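Visita a la planta de menaje de Plalier en Flolludthorpe

Servicio de Comedores Escolares. Informe de la visita realizada en febrero

Antecedentes

El Servicio de Comedores Escolares tiene previsto renovar el menaje de los 17 centros que gestiona directamente. Las piezas en uso proceden de compras sucesivas, no siempre coordinadas entre sí, y conviven en las cocinas vajillas de diámetros y alturas distintos que se apilan mal y obligan a emplear varios modelos de cesta en el lavado. Con objeto de preparar el pliego de prescripciones técnicas, la dirección del Servicio solicitó a la empresa Plalier una visita a su planta de Flolludthorpe, donde se fabrica menaje infantil para comedores, escuelas y ludotecas.

La delegación estuvo encabezada por Jaqueline Olvera, jefa de la Unidad de Equipamiento, acompañada por personal técnico de cocina y por una nutricionista del Servicio. La visita comenzó a las nueve y media de la mañana y se prolongó hasta primera hora de la tarde.

Recepción y almacén de materia prima

La jornada se inició con una presentación de la empresa en la sala de reuniones de la planta baja. Se entregó a los asistentes el catálogo vigente, las fichas técnicas de cada serie y un resumen de las declaraciones de conformidad para contacto con alimentos. A petición de la delegación, la empresa se comprometió a remitir también las declaraciones correspondientes a los pigmentos, que no figuraban en la documentación entregada.

A continuación se recorrió el almacén de granza. El material llega en sacos y se identifica por lote desde la entrada. Cada lote conserva una muestra testigo que se archiva durante 5 años, plazo que la delegación considera adecuado para atender posibles reclamaciones. El almacén estaba ordenado y los pasillos, bien señalizados. Se echó en falta una separación más clara entre el material pendiente de control y el ya aceptado.

Nave de inyección

En la nave principal se asistió a un cambio de color en una de las máquinas. El procedimiento exige purgar el husillo hasta que las piezas salen sin vetas, y las piezas de transición se trituran para usos no alimentarios. El personal de la planta indicó que los tonos claros requieren una purga más larga cuando se fabrican después de los oscuros, motivo por el que la producción semanal se ordena de claro a oscuro siempre que los pedidos lo permiten.

El molde de cuenco más utilizado puede producir hasta 4000 piezas por turno. Para un pedido del volumen previsto por el Servicio, el plazo de fabricación no sería un factor limitante; sí podría serlo el transporte, que la empresa contrata con Tredby y que en los meses de agosto y septiembre acumula demoras. Se recomienda fijar la entrega en el mes de julio.

Series y colores

La empresa ofrece sus cuencos y vasos infantiles en una gama amplia de colores. La nutricionista del Servicio expuso el interés de asignar un color a cada tipo de menú, de modo que el personal de sala pueda reconocer de inmediato las dietas especiales. Para que el sistema funcione, los tonos elegidos deben distinguirse bien entre sí con luz artificial y conservarse estables tras un número elevado de lavados. Se acordó descartar las parejas de tonos próximos y solicitar muestras de la referencia 1003, correspondiente al cuenco hondo, en todos los colores disponibles.

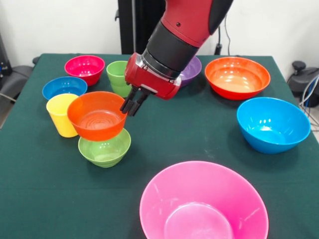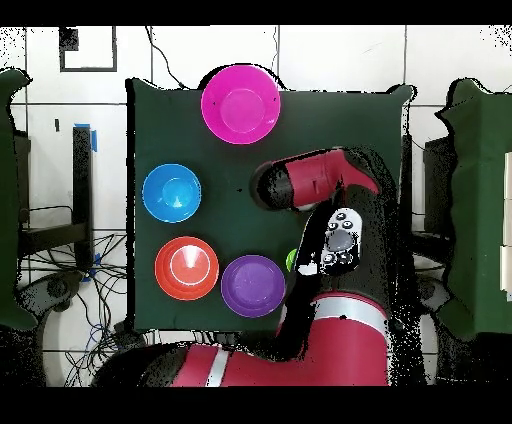
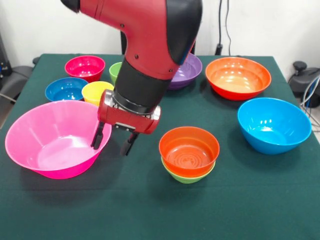 Cuencos de colores sobre fondo verde oscuro.

Ensayos de durabilidad

El laboratorio de la planta dispone de un lavavajillas industrial dedicado en exclusiva a los ensayos. Las piezas se someten a ciclos consecutivos con detergente alcalino y se comparan después con una pieza sin lavar bajo iluminación normalizada. La delegación examinó varias series ensayadas. La pérdida de brillo era apreciable al tacto en las más antiguas; en las de formulación reciente, las diferencias eran mínimas.

Se preguntó por la resistencia al rayado, que constituye la queja más frecuente en los centros. El responsable del laboratorio, el señor Žukauskas, explicó que la mayor parte de las marcas se deben al roce entre piezas apiladas todavía húmedas, y recomendó un secado completo antes del almacenamiento. Esta indicación afecta a la organización del trabajo en cocina y se trasladará a los centros con independencia del proveedor que resulte adjudicatario.

Envasado y gestión de residuos

El envasado se realiza en cajas de cartón con separadores, sin bolsa individual. La empresa admite la devolución de piezas deterioradas para su trituración, siempre que se entreguen limpias y clasificadas por material. El coste del retorno corre a cargo del cliente, condición que deberá valorarse en el pliego.

Observaciones y actuaciones previstas

La visita permitió contrastar aspectos que las fichas técnicas no recogen con suficiente detalle, en particular el comportamiento de los pigmentos en el lavado y las tolerancias de apilado. La Unidad de Equipamiento solicitará muestras equivalentes a otros fabricantes, con el fin de que las prescripciones no queden vinculadas a un modelo concreto.

Las muestras se probarán en dos cocinas de tamaño distinto durante un trimestre. El personal de cada centro anotará las roturas, las marcas y las incidencias de apilado en una hoja común, que facilitará Jaqueline Olvera junto con las instrucciones de lavado. Quedan pendientes de recepción las declaraciones relativas a los pigmentos y la tarifa de portes para entregas en julio.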